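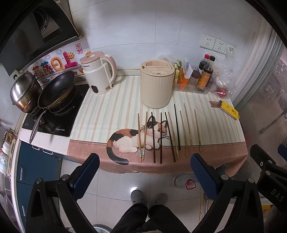 Thu 15 October

Slept badly again, so of course the first thing I thought about when I got up was iron tablets. Glamorous! The midwife rang yesterday to say my ferritin is 90, up from whatever miserable number it was in March when we were only starting to try, and she's happy with that, but she wants me to keep taking the Girura with something sour and well away from milk. So now my mornings are a kind of timetable. Tablet with orange juice, wait, breakfast, wait some more, then yogurt if I can face it (I mostly can't).

Thenmozhi came by around eleven with a bag of dates and a lot of opinions. Her sister ate six a day all the way through the last month and had a quick labor, so I'm to do the same. I asked the midwife about it and she said dates are fine if I like them, just go easy on the sugar. I do like them. I had four before Thenmozhi got her coat off.

We talked about fish for ages. I miss tuna so much, and I've been so careful that I think I've ended up eating hardly any fish at all, and that isn't the idea either. Salmon is okay, sardines are okay, Babak won't have sardines in the house. We'll see who wins that one -- I'm the one growing a person.

Walked to the clinic and back after lunch for the class. Tharun was teaching it this time, and he was much better on the breathing than the woman before him. My hips ached the whole way home and I had to sit on the wall outside Nyberg for a bit, eating a cracker out of my pocket like an old man feeding himself instead of the pigeons.

Heartburn by seven. Babak made rice and plain dal and I ate a small bowl, then another small bowl, so I don't know that it counts as small. Baby kicked all through it. Need to ask about the flu shot on Monday, and whether I can go back to sleeping with three pillows.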